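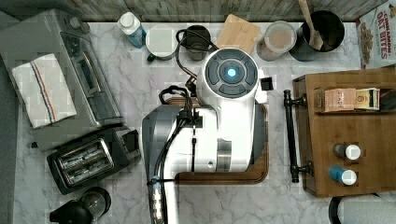

Figure 1. The arm of the Lillow student project at the practice counter.

Home Contents Previous Next Authors

3. Student project and working method

The Lillow project is a course of one semester in which 17 students teach a robot arm small kitchen tasks. They work in 6 groups, and each group prepares one task from the first sketch until the last test. The course was started by Els Goossens, who wished that students meet early the difficulties of an ordinary, crowded counter. For this reason the toaster, the toaster oven and the wooden cutting board belong to the same working area, together with objects of very different height.

In the first weeks the groups wrote their tasks on paper. One group chose the tea organizer, with its tall divider and its packets in several colours. The packets are thin and bend easily, and the students had to decide whether a bent packet counts as a correct grasp. After some discussion we accepted it, provided that the packet was not torn.

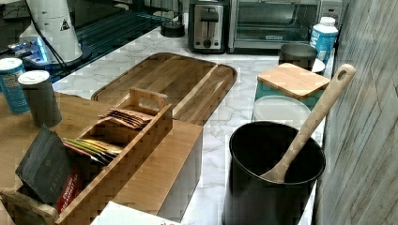
3.1 Recording of the trials

Every group recorded its own trials between March and July, and in total 146 trials were kept. We removed a trial only when the arm was stopped by hand before the first contact. Of the kept trials, 99 were judged successful by two students who had not worked on the task.

The drawer task asked more patience than we had planned. The knobs are small, and the approach must be made from the front with very little free space.

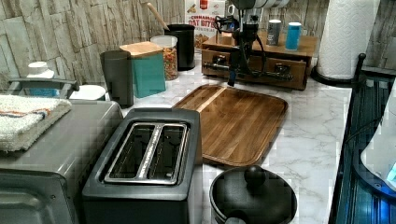
Hélène Landry proposed to divide this task into an approach and a pull, and to give a separate mark for each. The students found this division fairer, and we have used it also in the tables of Section 4. A weak point remains that the two judges did not always agree on where the approach ends.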